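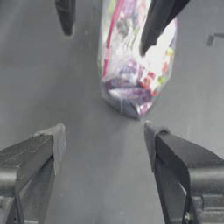 *Figure 1. Wrist camera view with the bag held by the other gripper, above the open fingers.*

# Teaching a bag handover by remote control

Project report, Robotics Practice II, Flolesby Technical College

## 1. What we set out to do

Our task was to record people driving a two-armed robot by remote control so that a policy could later be trained on the recordings. We were a team of 2. The robot had to take hold of a clear zip-top bag of candy on the table, lift it, and pass it from one gripper to the other. A wrapped candy lay loose on the table as well, and it had to stay where it was during the handover.

We picked the bag because the earlier groups in the course had used blocks and cups. A block has the same shape every time you pick it up. A bag of candy changes shape when the contents slide, and the plastic folds in ways that are hard to predict from above. We wanted to know if a beginner could drive the handover well enough to give usable recordings, and how much practice that would take.

This report covers the recording stage. The training stage is being done by another team in the spring term, and we only describe what we handed over to them.

## 2. Setup

The work was done at the robot table in the Stöcker building. Each arm is moved with a hand-held leader arm that the driver holds while sitting at the side of the table. Squeezing the handle closes the gripper. The leader software is called Gument and was already installed when we started. We changed two of its settings: the gripper closing speed, which we lowered, and the smoothing on the wrist rotation, which we turned off after the first day because it made the arm lag behind the hand.

An overhead camera records the table, and cameras at the wrists record what is in front of the fingers. Gument saves the camera streams together with the joint angles and the gripper opening. All of it goes into one folder per attempt. The folders are then checked and labeled in Brarkari, the review tool the course uses.

Light was a bigger problem than we expected. The bag is shiny, and the ceiling lights gave white patches on the plastic in the wrist views. Turning off one row of lights helped some, but we could not remove the glare completely without making the overhead view too dark. We left the lights the same for all recordings after that.

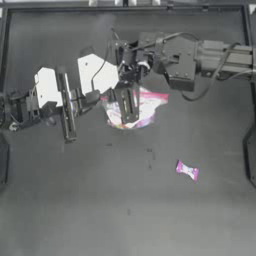 ## 3. How an attempt is driven

Both drivers used the same written procedure. We rewrote it twice. The last version went like this:

1. Place the bag on the table by hand and set the loose candy away from it.
2. Bring both arms to the start pose and begin recording.
3. Lower one gripper over the bag with the fingers open.
4. Close slowly on the plastic, near the zipper side if it can be reached.
5. Lift straight up and wait until the bag stops swinging.
6. Bring the second gripper in underneath, open, with its wrist camera facing the bag.
7. Close the second gripper, then open the first.
8. Set the bag down, return both arms, and stop recording.

Step 4 is where most beginners go wrong. From above, the fingers hide the part of the bag they are about to grip, so the driver has to judge the height from the overhead view and the feel of the leader arm. The leader arm gives no force back, so "feel" here only means knowing where your own hand is. 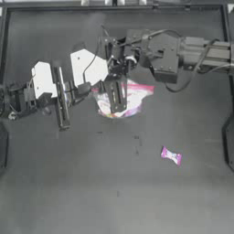

In our first attempts we pushed down too far and pressed the bag against the table. The fingers then closed on a thick bunch of plastic and candy and slipped off during the lift. Later we learned to stop a little higher and take only the film. A grip on the film alone looks weak but held better, and it leaves the lower part of the bag free for the second gripper.

We also tried moving both arms at the same time to save time. This gave shorter recordings, but the drivers corrected themselves a lot more, and the paths of the two arms were different in every attempt. We went back to moving one arm at a time. Anyone who repeats this should settle the question before recording starts, since we had to throw out the mixed attempts.

## 4. The handover

The handover itself is mostly a question of height. If the second gripper comes up too early, it pushes the bag from below and the contents move to one side. If it stays too low, the fingers close on air. We told drivers to line up the bottom of the bag with the gap between the fingers in the wrist view first, and only then to raise the gripper. With this rule the drivers looked at the wrist view and ignored the overhead one until the second grip was closed.
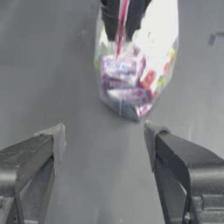

*Figure 4. Bag lined up over the gap between the lower fingers, wrist camera view.*

It matters which part of the bag the first gripper holds. When it holds the top, the candy collects at the bottom and the bag hangs in a shape that is easy to approach. When it holds a side, the bag hangs at a slant and the second gripper has to turn to match. We kept both kinds in the data but labeled them separately in Brarkari, under "top grip" and "side grip".

## 5. Recordings

We recorded 1020 attempts over 13 sessions. Together they come to almost 17 hours of robot time, not counting resets. Every attempt was watched once by the team member who had not driven it. The reviewer marked it as complete, dropped, or unclear. "Unclear" was used when the glare hid the fingers at the moment of the second grip.

Dropped attempts were kept. The spring team asked for them because they want to see if the policy can learn to tell a bad grip before the lift.

## 6. Problems and changes we would make

- The bag wore out. The plastic got softer and more wrinkled with use, and we replaced it without writing down at which attempt. The bag number should be a field in the folder.
- The loose candy was placed by eye. A printed grid or a list of positions would have given a better spread.
- Long sessions gave worse driving. We noticed the wrist turning less smoothly toward the end of a session and started taking a break at the halfway point.
- The attempt timer in Gument starts when the software is armed and runs through the wait before the first movement. We trimmed this by hand at first and later with a short script, which is in the project folder under `tools`.

The raw folders, the labels, and the last version of the procedure are on the course drive. The two earlier versions of the procedure are there too, along with notes on which sessions used which version.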